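Club Forum > Squash and Racquetball > Spring doubles league: scoring change

courtwall_22
2024-05-07
The notice is up. Doubles matches at Ellora go to two games with a tiebreak, starting next round. I don't remember anyone asking the players.

Devadiga
It was in the February newsletter. Geetha Subramaniam wrote half a page on it. Matches were running over and the 8 pm court was starting late every week.

courtwall_22
Half a page isn't a vote. Best of 5 was fine when I played at Bellamon.

lowserve
Bellamon had 6 courts. We have 2. I'm for the change, but the tiebreak should go to 15, not 11.

Devadiga
11 is what the league sheet says. I wouldn't reopen that in mid-season.

maralix_kim
Back from my sister's, catching up on this thread. Couple from her table:
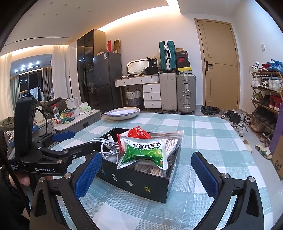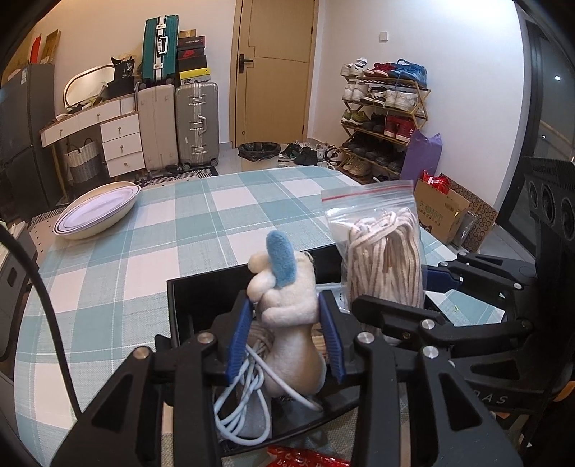 lowserve
Does the new format count for the matches already postponed from last round?

Devadiga
Postponed matches are played under the old format, as long as they're finished before the next round opens. After that they go down as a walkover.

courtwall_22
So my partner and I get one more proper match. Fine. I still think the singles players got a better deal, they kept everything.

lowserve
Singles never ran late. Put it to Geetha if you want it changed for next year, she takes format requests by email until the end of the season.

courtwall_22
Will do.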